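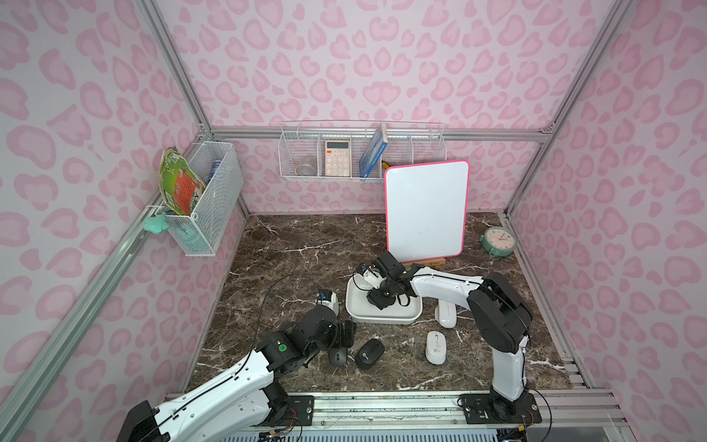
Desk and Peripherals Sorter, part time, Kostari Refurb

Posted Saturday, October 12, 2024

We need two more people on the sorting bench. Quickly please, the backlog is getting silly.

What we do: offices close or move or swap all their kit, and we take the small stuff nobody wants to deal with. Mice, keyboards, webcams, headsets, the odd number pad. It gets sorted, cleaned, tested, put in trays and sent back out to schools and charities. Laptops and monitors go to Iordache on the other side of the yard, so you won't be lifting those.

The job

Mostly mice at the moment. Last pickup was 700 of them, all in together, wired and wireless, receivers missing, batteries left in. You would be:

- tipping out a box and putting like with like
- checking the wheel, both buttons, the sensor, the feet
- taking old batteries out (gloves provided, some of them leak)
- matching receivers to the right mouse where we can
- wiping down, then into a tray for the tester
- writing the tray label so that somebody else can read it

White ones need more cleaning than black ones. You'll find out. Any with a sticky coating go in the scrap tub, don't spend ten minutes on them.

Later in the month it will be keyboards, then a big load of headsets from Ovia. So it does change.

Hours and pay

Two shifts, mornings 8 til 12.30 or afternoons 1 til 5.30. Pick one, or tell us if you can do either. Four days a week, no Fridays. Contract is for 6 months to start with, we would like to keep people on after that but can't promise it. Hourly rate is on the application form and gets reviewed at the end of the first contract. Paid break, fifteen minutes. Holiday as normal.

Travel: the 46 bus stops by the gate. Bikes can come inside. Parking is tight before nine.

Who we're after

No experience needed. Good eyes, steady hands, don't mind doing the same thing for a couple of hours with the radio on. You can sit or stand, the stools go up and down. If you need the bench set up differently say so on the form and Maricica will sort it before you start.

Useful but not essential:
- you have worked in a warehouse, post room, charity shop, that sort of thing
- you can change a small switch or use a soldering iron
- you are ok with a basic spreadsheet

You do need to be 18 or over and allowed to work in the UK. Please don't send certificates yet, we'll ask for them if we need them.

How it goes

Fill in the form or drop a paper one at the front desk. Fredy Mosquera reads them all and will ring you, usually late afternoon. Then a short visit, forty minutes or so, where you have a go at a mixed box with Kojo Alhassan, who runs the mornings. It isn't a speed test. He wants to see how you lay things out and wether you ask when you're not sure. Bring reading glasses if you use them, the model numbers underneath are tiny.

You'll hear from us either way within a week. If you don't, chase us.

Start date is as soon as you're free. First two days are training, paid the same as any other day.

Also

We are still looking for a Saturday driver for collections, van provided, clean licence. Separate advert, ask for Emilian Filip. And if you applied in the spring and heard nothing, sorry, the inbox was a mess, please apply again and put "spring" at the top so we can look at yours first.

Questions about the bench job to Maricica Stoica at the front desk, not to the Iordache office, they keep having to foward them on.

Form closes when both places are filled.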